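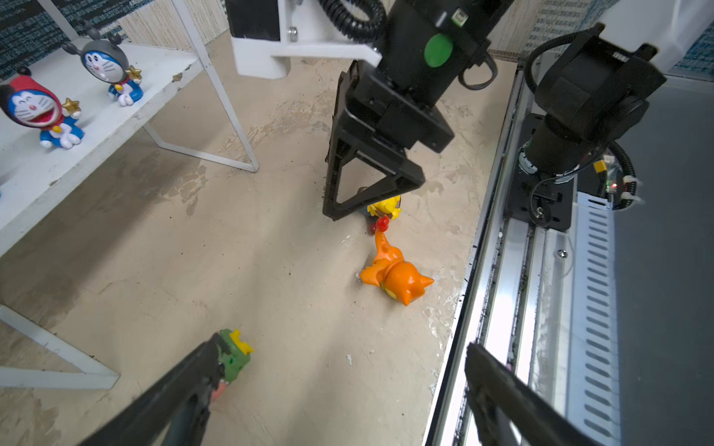 I have now read four books on tidying and I remain unconvinced by all of them. The latest one came from my neighbor Nesrin, who swears by it, and whose living room I have seen, and I will say only that she has a very large hall closet.

The chapter on toys is the one that set me off. The advice is to get every small plastic thing in the house out onto the floor and pick each one up by itself. You are supposed to ask whether it still gets played with. Fine. Have you ever asked a six-year-old whether something still gets played with? Every item is suddenly the favorite. The orange cat with the curly tail, which had spent most of the winter under the couch, was apparently the one toy we could not live without.

So I tried it without the six-year-old. I started in February, after dinner, with a cup of tea and a low opinion of the whole thing.

The book says a family's small toys can be sorted in 20 minutes. I don't know what family that is. I was still at it when the tea had gone cold, and a good part of that went on deciding what counts as a toy at all. A little red bead, for instance. Is it a toy? Is it part of a toy? Did it come off a bracelet? I have thrown out beads like that before and been asked for them by name the next morning, so it went in a jar. The jar is not in the book.

Then there is the system with the boxes. You sort by type: animals, people, vehicles, building pieces, other. I bought a set of 12 clear boxes from a company called Grarnik, because the book has a whole page on how clear boxes change your habits. They have changed my habits in that I now own 12 more things. Animals went well enough until I got to the figures that are sort of animals and sort of people. I had a green one and a yellow one and no idea what either was meant to be. My friend Shuzhen, who has three kids and no patience for any of this, told me to get one big bin and a lid. She may be right. It bothers me that she didn't have to write 200 pages to say so.

What I will grant the author is the part about the floor. If you only ever tip things from one basket into another, you don't see what you have. Getting down there with a few pieces at a time is slower, and I did find I could let go of more than I expected: broken wheels, the duplicates, a whip or possibly a fishing rod. I also noticed how badly the floor needs a scrub, and that wasn't on the list either.

The cat stayed. I put it in the animal box, on top, lid on. By breakfast it was in the bathroom sink.

I'm giving the boxes until summer. If anyone wants the book, it goes back to Nesrin first, and you can take it up with her.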